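Fóruns > Casa e Organização > Banheiro e lavabo > Cestos de vime em banheiro sem janela

Pessoal, moro num apartamento com banheiro sem janela e quero trocar as caixas plásticas por cestos de vime. O exaustor fica ligado 20 minutos depois do banho. Mofa?

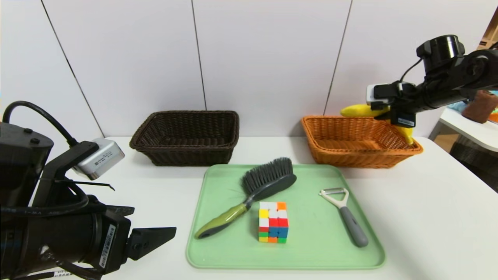 Karla Ventura
Moderadora, 505 mensagens

Tenho vime no banheiro desde março do ano passado e não mofou. Passo pano seco uma vez por semana e não guardo toalha úmida dentro. Escova e pente ficam em bandeja de plástico, que lava fácil.

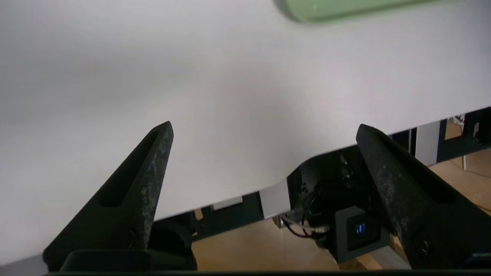
Se for comprar, veja o fundo. O da Kundport que eu tive era de papelão forrado e estufou em quase 12 semanas.

yshimada
Discordo da Karla. Sem janela, mofa. Joguei dois fora, e olha que eram envernizados. Hoje só uso plástico.

Karla Ventura
Verniz por fora não adianta se o interior ficou cru. O seu era envernizado dos dois lados?

yshimada
Só por fora. Mesmo assim, não gasto R$ 218 de novo num conjunto desses.
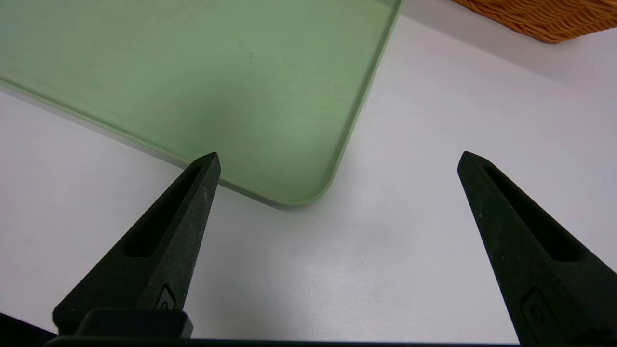
Plástico eu lavo com detergente neutro e pronto. Para quem faz questão do trançado, a Vastix tem um de polipropileno.

marcia_lavabo
Esse da Vastix desbota. Fiquei com o vime, mas na prateleira alta, longe do box.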